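**Local Government and the Environment - Session 9 handout**
15 October 2019

Last week we looked at where a council's powers come from. Today is the fun part: what happens when a council wants to use them to clean up a river! Our case is the Nultdale water plan, and I think it's one of the best small cases going. Have the plan open beside you if you can.

## Powers and duties

A *duty* is something the council must do. A *power* is something it may do. Nultdale had a duty to inspect drains on its own land, but only a power to help private owners fix theirs. Nearly every argument in the council chamber came back to that gap, so mark it in the margin whenever you spot it.
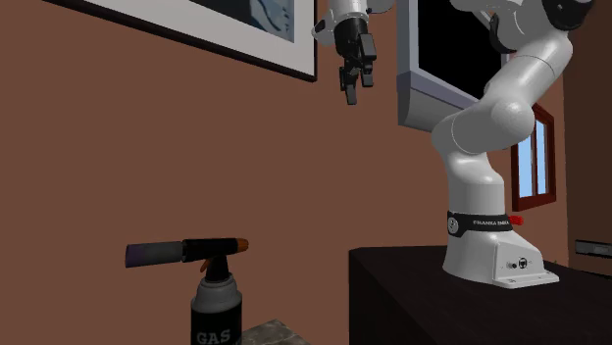 The Ikell runs through three wards, and each ward councillor wanted something different from it. Upstream, people cared about farm run-off. In the middle it was flooding, and down at Garrido Bridge it was the smell in summer. Same river, same budget!

## How the vote went

The plan was put to full council in January and passed by 22 votes to 17. Look closely at the amendments before you look at the result - the one on grants for small landowners is a gem. It moved the money from a single yearly round to a rolling fund, and that brought several doubtful members across.

Points to note as you read:

- who proposed each amendment, and which ward they sat for
- where the officers' report says "should" and where it says "must"
- the written replies to the consultation (all 700 of them are summarised in Annex B, so please don't skip it)

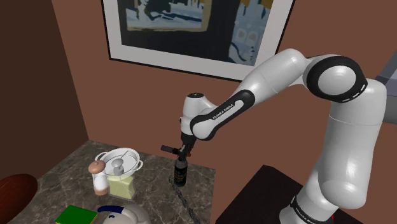
Annex B also has the long reply from Flinora, the bottling firm, which asked for a slower timetable. The council gave it part of what it wanted. Was that fair bargaining, or did a large employer get a better hearing than the anglers did? I go back and forth on this and would love to hear a good case for either side.

## For next time

Read sections 2 and 4 of the plan, then write one page on this: *should the grants have been a duty?* Use at least two replies from Annex B, and pick ones that disagree with each other - it makes for much livelier writing.

Bring your page to the seminar on paper, with wide margins, as we'll be swapping and scribbling on them.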